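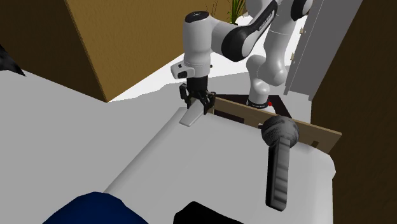 4.2 Fiabilidade dos relatos de bombardeamento transfronteiriço

A literatura sobre incidentes fronteiriços trata, com demasiada facilidade, o despacho de agência como unidade de observação. Hinojosa e Manurung partem do princípio de que cada despacho corresponde a um episódio e de que a ausência de vítimas no texto equivale à ausência de vítimas no terreno. Nenhum dos dois pressupostos nos parece defensável para o troço entre Skarkinine e Brerkis, onde a maior parte das notícias tem origem num único correspondente, que trabalha por telefone e raramente chega às aldeias no próprio dia.

O caso de 12 de novembro ilustra a dificuldade. A primeira versão publicada falava em 32 projéteis caídos nos arredores de Brerkis; a segunda, difundida na mesma noite, reduzia o número para nove e deslocava os impactos para os olivais a sul da estrada. As bases de dados que consultámos conservam as duas versões como incidentes separados. Sang defende que este tipo de duplicação se anula em séries longas. É possível, mas o autor não apresenta qualquer teste, e os erros que encontrámos vão quase todos no mesmo sentido – o da inflação.

Também a atribuição da origem do fogo merece reserva. Os comunicados militares indicam a direção do disparo sem explicar como foi determinada, e os jornais reproduzem a fórmula. Rácz propõe corrigir o problema através de entrevistas a moradores. As três entrevistas que cita foram, porém, conduzidas em dezembro, na presença de um funcionário municipal, e as respostas coincidem em expressões inteiras. Não afirmamos que sejam falsas. Afirmamos que não acrescentam informação independente à que já constava dos comunicados.

Quanto às deslocações de população, o valor de 1.000 pessoas, repetido em quase todos os estudos posteriores, remonta a uma declaração oral do município de Minmont. Barros, que a transcreve, admite em nota de rodapé não ter visto nenhum registo. Os trabalhos que a citam omitiram a nota. Na análise que se segue mantemos o valor apenas para permitir a comparação com os resultados anteriores, e apresentamos em separado as estimativas que dele não dependem – bastante mais baixas e com intervalos tão largos que desaconselham qualquer leitura de tendência.

Figura 1. Braço robótico branco com garra preta sobre uma bancada branca. Imagem gerada por computador.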